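January 2023

Day 3 of the great bench clean-up and I'm still not convinced. The grey pad is meant to stop parts rolling away. We'll see. It cost 90 dollars from Kister.

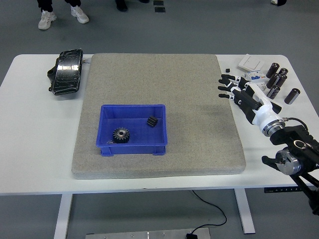
Two gears in the blue bin, wall switch off to the right.

Henditz sell a divided tray that supposedly sorts all this out. I had one till May and every section ended up full of odds and ends, so I'll stick with one plain bin.
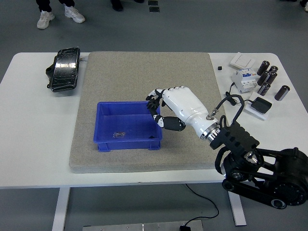
Teletti reckons a divided tray works fine if you label it first. Maybe. I've heard that about jam jars too.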